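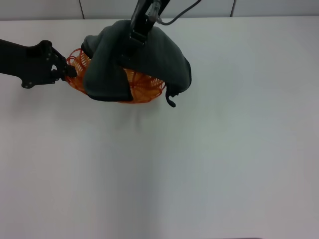 4.2 Open baskets and the small cloth

Apr 16, 2021
Citlali Figueroa and Chia-jung Tang

The claim we set out to test is a common one in household advice: give small cloths an open basket and the worktop stays clear. Stefanou puts it most strongly, and the Grallavent guide repeats it with no evidence that we could find. We asked 85 households to keep a diary of where their cloths ended up, and received 500 usable entries.

We doubt that the basket deserves the credit. In 254 entries the cloth was recorded as "put away", but the diary form did not say what that meant. Some people wrote it for a folded cloth, others for one dropped over the rim with half of it hanging outside. A tidy worktop and a tidy basket are separate results, and earlier work has mostly treated them as one.

Size matters too. A thick cloth can hide a small basket altogether, and it then takes up as much of the surface as it did before. Gimier's advice to "fold once and drop" assumes a cloth that stays folded - ours often did not.

For the coding we used three states: in, over and beside. The third caused the least argument between us. Figure 3 is a plain case of it.

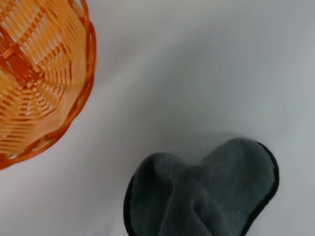

Figure 3. Orange woven basket and dark grey cloth on a white surface, coded "beside".

4.3 Limits of the diary

People who agree to write about their cloths are probably tidier than those who refuse. We also had no entries from August, when many of the households were away. The Flikley scale might have helped with the first problem, but it was drawn up for wardrobes and we were not persuaded that it carries over.

Comments

marrow_and_leek: "Over" is how mine live. I would not call it untidy.

T. in the attic flat: Was the weave of the basket coded at all? Cloths snag on some of them.

pelham2: Still not convinced that diaries measure anything.

Contact the authors | Copyright 2021 | Back to top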